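Olaniyan White Top Table

Home > Tables > Work and Serving Tables > Olaniyan White Top

Item no. 514
Sold by Gastinura, Molitville
In stock - ships in two cartons

The Olaniyan is a plain white table for kitchens, break rooms, classrooms and small shops. It has a smooth top, four straight legs and no drawers or shelves underneath. We have carried it since we opened the Molitville store and it is still the table we sell most of to people who want one surface for food prep, lunch and paperwork.

Overview

The top is one piece, with no seam down the middle. The finish is a flat white with a low sheen, the same on the face and the edges. The legs bolt to a steel frame under the top and each one ends in a screw-in foot, so the table can be leveled on an uneven floor. You can stand it against a wall or use it in the middle of a room. All four sides are finished.

Two people can move it without taking the legs off. If you need to get it through a narrow door or up a stairwell, take off the two legs on one long side and tip it. 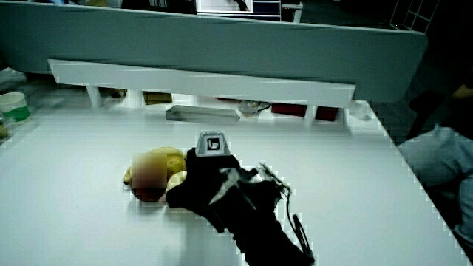
White is the color we recommend for anything to do with food. Crumbs and drips show up right away and get wiped off the same day. It is also a good background when you are sorting produce or laying out a fruit plate: the dark red at the bottom of a piece of fruit stands out clearly against the top, and so does the yellow tip of a banana, but paler yellow fruit has less contrast. Under cool lighting the surface takes on a slightly bluish look. Under warm bulbs it reads closer to cream. If you are trying to match it to white cabinets, ask for a finish sample before you order. Samples are free and go out by regular mail.

Dimensions

Length: 60 inches
Width: 30 inches
Height: 29 inches, adjustable up to 30 inches with the feet
Clearance under frame: 26 inches
Weight: 98 pounds assembled

The length and width are measured at the outside edge of the top. The legs are set in 2 inches from each corner, so a chair will fit at each end as well as along the sides.

What comes in the cartons

Carton 1: tabletop with steel frame attached
Carton 2: four legs, four feet, 16 bolts with washers, hex wrench, instruction sheet

There is one spare bolt taped to the instruction sheet, making 17 in total. Please check the contents before you start. If something is missing, call the store with your order number and we will mail the part.

Assembly

Lay the top face down on a blanket or on the flattened carton. Fit each leg into its corner bracket and start all four bolts by hand before tightening any of them. Tighten with the hex wrench, screw in the feet, and turn the table over with a helper. Do not stand it up by levering it onto two legs. That bends the corner brackets and the warranty does not cover it.

Check the bolts again after a month of use. They can settle a little.

Cleaning and care

Wipe with a damp cloth and dish soap, then dry. For dried-on juice or sauce, lay a wet cloth over the spot for a few minutes and wipe again. Lemon juice and vinegar will not harm the finish if they are wiped up within the hour. Left overnight they can leave a dull mark.

Do not use scouring powder, steel wool or oven cleaner. Do not cut directly on the top. Use a trivet under anything straight off the stove. Coffee, beet juice and turmeric are the three stains we hear about most, and turmeric is the hard one - get to it quickly.

Options

Locking casters, set of four. These replace the feet and raise the table by 3 inches. Item no. 108.

Solex surface cleaner, one spray bottle. Safe for this finish. Sold at the counter and with online orders.

Clear vinyl cover, cut to size. Allow one extra week.

Delivery and pickup

Delivery within Molitville is to your door, on weekdays. Our driver will bring the cartons inside to a ground-floor room. Upstairs delivery can be arranged but has to be requested when you order. Pickup is at the loading door behind the store. The large carton does not fit in most sedans, so bring a van or a pickup truck.

We can assemble the table for you for a flat fee. Ikechukwu Onyeka schedules assembly visits and will call to set a time once your order is ready.

Returns

Unused tables can be returned within 30 days in the original cartons. Assembled tables can be returned for store credit if the top is free of scratches and stains. Custom-cut covers are not returnable.

Warranty

Frame and legs: five years. Tabletop finish: two years in home use, one year in commercial use. Keep your receipt.

Common questions

Can I put it outdoors?
No. Sun will yellow the finish and the frame will rust where the bolts go in.

Can two be joined end to end?
They can be pushed together and the edges will meet flush if both tables are leveled to the same height. We do not sell a joining bracket.

Is the top replaceable?
Yes. Replacement tops are sold separately with the frame already attached. Your existing legs will fit if the table was bought after February 2016. For older tables, send a photo of the corner bracket first.

Does it come in other colors?
White only. There was a gray version, now discontinued.

For quantities of six or more, contact Aminu Ibrahim at the store for a written quote.

Page last updated 15 July 2019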